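Open day at Hollov, worth the drive?
Robot visits and demos, May 2018

stevari_fan
Has anyone been to the Hollov open day? It's 90 miles for us and my daughter is laundry-robot mad, bless her.

Sandamali Munshi
We went and I'd go again tomorrow! They let you stand and watch as long as you like, and the lady on the laundry side answered every one of my questions (I had plenty).

katari1033
I'll be the grump. It was slow, and we waited 40 minutes to get near the machines. The Antal demo in November was livelier.

Sandamali Munshi
Oh, but slow is the nice part, you get to see it think! These are from the work itself, the drinks shelves and then dryer number one with the washer open next to it. 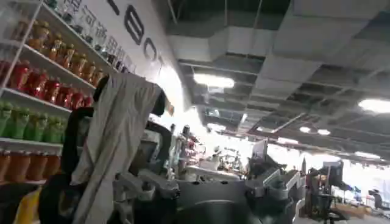
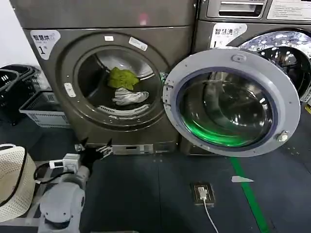
Anyway, bring a sandwich, wear comfy shoes and get there early if you have little ones with you.

katari1033
Fine, early I'll agree with. Still say Antal.

stevari_fan
Thank you both, we're going!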